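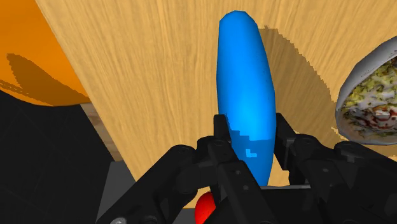 Part-time produce packer, Altness Farm Stand

Altness is hiring one packer for the fall season. Shifts start at 6:30 a.m. and run five hours, with Friday off. You will sort vegetables, fill 200 to 300 customer boxes a week and help load the van.

No experience needed — we train on the job. You must be able to lift a full crate and stand for most of a shift. Pay is weekly.

To apply, call Ebise Lencho at extension 626 or leave a note at the stand.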